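A Morning at Talukder: What the Machines Took Over, and What They Didn't 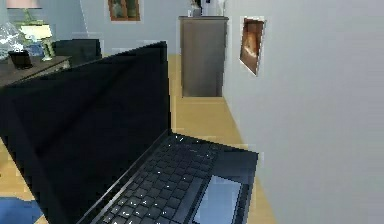

Jianhua Fang told me that what she missed most was the walking. Before the automation came in, she said, she did the length of the building more times a day than she cared to remember, and now most of her questions get answered at a keyboard, and her knees are grateful but her head isn't so sure.

I thought about that remark for the rest of my visit. Talukder repairs and sends out household lamps and small furniture, and it opened its doors one morning in February to anyone curious enough to sign up. I had expected a lot of noise. What I got was coffee, a very good cinnamon roll, and a long, friendly walk through a business that has changed almost everything about how its orders move and hardly anything about how its lampshades get sewn.

The sorting system is called Trikard, and it went in 2 years ago. Carts bring the parcels up to the packing benches on their own now, and they stop so politely when you step in front of them that I'm afraid I did it more than once (sorry, everyone!). The planning side runs on a program called Cluradar, which tries out each new room layout and cart route on a laptop before anything on the floor gets moved. On a busy day the carts handle more than 600 parcels. The old record, set by people with hand trucks the week before a holiday, was 149, and it's still written in marker on the wall by the loading door.

Guangming Liang, our guide for the second half, used to push one of those hand trucks. These days he looks after the carts, and he was frank about the switch. The training was rushed, he said, and for the first few months he went home feeling slower than the machines and a bit foolish. What helped was getting a say in the routes. The people at the benches asked for a longer pause between carts, and they got it.

Not everything is settled. The breaks used to fall whenever the pile ran out, and now there is no pile, so they have had to be put on a schedule, and some folks dislike that very much. I'd go again. Wear flat shoes, and park behind the building if you can, as the front lot fills up by nine.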